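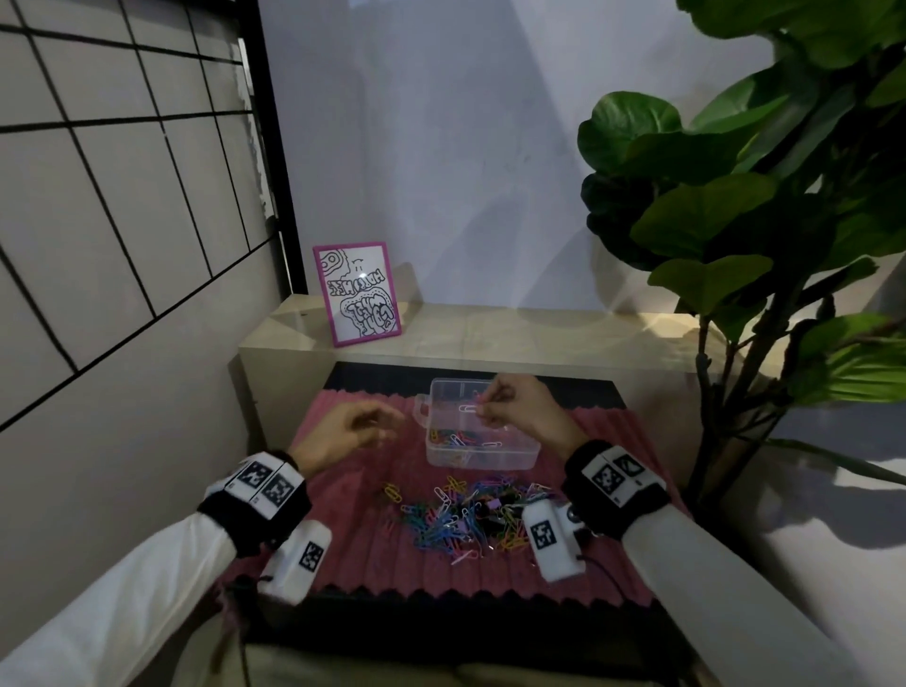 A clear box and a paper clip.

The Clip Box

Damir Dimitriou started at Gorus in June, in the records room on the second floor. The company had bought out a smaller firm called Holier, and Holier had kept everything on paper. His job was to take the files apart, send the pages down to be scanned, and put what was left in the right bin. It paid well enough. He had been out of work since winter and had told his sister he would take anything with a chair.

The woman who trained him was Despina Stan. She had worked for Holier for twenty-eight years and had written a good part of what was in the files. She showed him how to open the metal fasteners without cutting himself and where the bad light switch was. Then she put a small plastic box between their two desks.

"Clips go in there," she said.

"All of them?"

"The ones that still hold."

He asked what they were for, as there would be no paper left to clip. She said she would find a use for them, and went back to her stack.

They worked without much talk. She ate at noon and he ate at half past. In the afternoons the building got warm and she took off her shoes under the desk. Most of the files were freight claims: a pallet of tile dropped in the rain, a piano that arrived with one leg. Damir was supposed to look only at the claim number, but he read some of them. One man had written eleven letters over a lost trunk. The letters got shorter as they went on, and the last one said only, "Is there any news?"

"What happened with this?" he asked her.

She put on her glasses. "Vasić," she said. "Stojan Vasić. I remember him."

"Did they find it?"

"No. We paid him seventy dollars. That was the limit."

"What was in it?"

"He never said. There was a line for it on the form and he left it blank. I called him twice to ask, so I could get him more money. He said it was household things."

Damir pulled the clip off the letters. It was an old one, heavier than the new kind, and it had left a brown mark on the top page. He dropped it in the box and sent the letters down with the rest.

That night he told his sister about it. Amra had kept her husband's name, Kos, after the divorce, and she had kept his car as well, and she drove it out to see Damir when she thought he wasn't eating. She had brought soup. She listened to the part about the trunk and asked why he was so bothered by it.

"I'm not bothered."

"You've told it twice."

He washed the bowls. When their parents came over there had been a trunk too, a green one, and it had arrived fine. It had sat in the hallway for years with a cloth on it. He couldn't have said what was in it either. When their mother died Amra had taken it away with the other things, and he hadn't asked.

"Do you still have the green trunk?" he said.

"It's in my basement. It has your school papers in it."

"What else?"

"Sheets," she said. "A coffee grinder. I don't know, Damir. Come and look."

He said he would, and then for several weeks he didn't.

By the end of the summer the shelves on the window side were bare. A manager named Selma Georgiev came up from the first floor to tell them the work was going faster than planned. She said it kindly. There would be ten more days for both of them, and after that Despina's pension would begin and Damir could apply for something in the warehouse. She asked if they had any questions. Despina asked if she could keep the chair.

On the last afternoon they finished a little after three. There was nothing to do until five, so they swept. Damir took down the wall calendar, and behind it the paint was a different green. Despina packed her cup and her slippers in a shopping bag. She picked up the box of clips and looked at it, then held it out to him.

"I thought you had a use for them," he said.

"I have ninety-five boxes of everything at home – ask my son. You take it."

He helped her carry the chair down to the curb. Her son was late. She sat in the chair on the sidewalk while they waited, with the bag in her lap, and people walked around her. When the car came they had to put the front seat all the way forward to fit the chair in back. She shook his hand through the window.

He took the bus, but he stayed on past his stop and got off near Amra's. She was in the yard in rubber boots, hosing down the trash cans. She looked at the box in his hand.

"What's that?"

"Clips," he said. "For the school papers. Is the basement open?"

She turned off the water and went to find the key.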